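Print this page | E-mail this entry

Notebook, 30 July 2023

Budget for the next batch of hand-held grippers. Raimo Räsänen wants one page. He'll get one page, in a small font.

What we have: the old pairs, all working, all with some opinion about which way they'd like to close. What we want: enough spares that a worn finger pad doesn't end somebody's afternoon. I've been pricing pads by the bag. Ritska quotes 164 for a bag of 40, shipping extra. Tresari is cheaper per pad, but the minimum order is 200 and I'd be storing them under my desk until I retire.

Blue ribbed ones again, please. The smooth samples that came in February were lovely to look at and let go of everything.

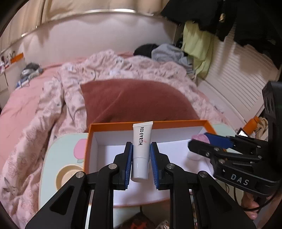

Pivot pins are the other line. Last year I put them under "misc" and Raimo asked what misc was, twice, so this year they get their own row. Same for cables. Cables got left out of the February plan entirely, on the theory that we had plenty, and the drawer I was thinking of turned out to be full of the wrong kind.

Props. Still the cheapest thing on the sheet and still the thing people argue over. Tubes, bottles, paper, cards, soft stuff. I want a shallow tray for each station, same size everywhere, so that we stop comparing one home setup against another and finding out we measured the furniture. Bright rims are good, they're easy to find in the footage. Flat paper stays on the list even though it's miserable to pick up — that's the point of having it.

Then the big one, the bench arm. Ono will lease for 600 a month with service included. Nieminen only sells, and the price came as a PDF with a password, which I take as a warning. My vote is to lease nothing and buy nothing until the hand-held sets have earned it. A person holding a gripper needs no mounting plate and no safety fence, only a chair and the odd coffee.

Draft order so far: pads from Ritska, one bag. Pins, a handful more than I think. Trays to match. Arm, parked.

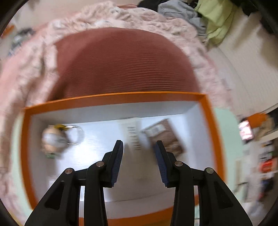

Mutua Odera read the draft and wrote in the margin that one bag is wishful. By his reckoning we lose more pads to people borrowing them than to wear, and parking the arm only means paying for it next year at next year's price. He'd take two bags now and ask Ono for a single month's trial, in writing, before the page goes to Raimo.

Two bags, then. 328 plus shipping. Trial month penciled in, with a question mark I intend to keep.

To do: ask Tresari if they'll split the minimum. Get the password for the PDF.

Shares: 2 | Comments: 1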